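Our robot club, second term
12/01/2018

I want to write a little about our student project, because some friends asked me why I come home so late. Our club is called Rolier and we are six students. Our teacher is Felista Ndung'u. She is patient, but she doesn't accept the word "almost".

The task this term is cloth. In the first term we moved hard blocks, and it went well. Cloth is much more difficult, as it changes its shape every time you touch it. Everett Blackwood writes the program for the left arm and I write for the right arm, so we must agree on everything, also on the names of the variables. We lost three evenings on this.

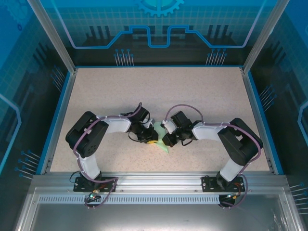

Why do we need two arms for one piece of cloth?

With one arm the other side of the cloth stays free and folds under itself, so the second arm has to keep it in its place while the first one moves.

Our biggest problem now is the timing. When my arm closes too early, the cloth is pulled and we must start again from the beginning. Felista told us to make the whole movement slower, and I did not like this advice, but I have tried it and my log has become much easier to read. It has 3,498 lines at the moment, and I have read most of them.

In February we will show our work to the other club, Sesach. They are older than us and they have won before. I still have to write my part of the report, and Everett wants to change the grip force once more.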